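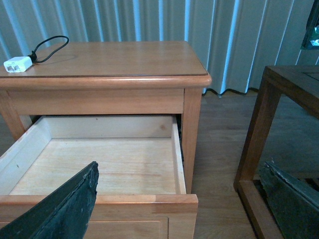 4. Setting up the bedside table and its drawer

The Bikstead bedside table arrives with the drawer already in its opening, and the leaflet in the box says it needs no adjusting. I would check it anyway. Pull the drawer out and look at three places before you put a single thing in it: the bottom panel, the back wall, and the joint where the side meets the front. A knot in the pine at the back, or a few light scuffs on the bottom panel, is ordinary and not worth a phone call. A gap at the joint is another matter.

4.1 Seating the drawer

1. Stand the table where it will live. Floors are rarely as level as people claim, so do this part in the bedroom and not in the hall.
2. Press down on each front corner of the top in turn. If it rocks, slip a felt pad under the short leg.
3. Lift the drawer front slightly and slide the drawer in until it stops.
4. Open and close it a few times. It should run without scraping the rail under the top.
5. If it drags, rub plain candle wax along the lower edges of both sides. Spray lubricants are often recommended for this. They smell, and they mark unfinished wood.

Note: The label says "soft-glide". There are no metal runners in this model, so take the word for what it's worth.

4.2 Chargers and cables

1. Keep chargers on top of the table, near the back, with the cable in a loose loop.
2. Do not close a cable in the drawer. The colour of the finish will rub off on the edge long before the cable gives out.
3. Leave a charger that is in use out in the open air, never under a pile of clothes.

CAUTION: The varnish is described as heat resistant to 80 degrees. I have no way of testing that and neither do you. Use a coaster.

4.3 Knobs on the chest of drawers

The matching chest goes together the same way, with one difference: its knobs should be checked by hand.

1. Hold the knob by its cap and turn it gently clockwise until it feels snug.
2. Stop there. A knob forced past that point can split the drawer front.
3. If it keeps spinning, open the drawer and hold the screw from the inside while you turn.
4. Check again after 20 days of normal use.
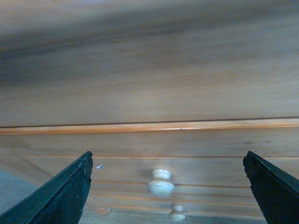 Fig. 2. Chest of drawers, round knobs on the front.

Note: Wipe knobs with a damp cloth and dry them straight away. "Wood milk" and similar polishes are sold for this range – Margit Hellström tried 2 of them on our own set and could see no difference from water.

For replacement knobs and screws, quote part 217 when ordering. Revised 2024-06-23.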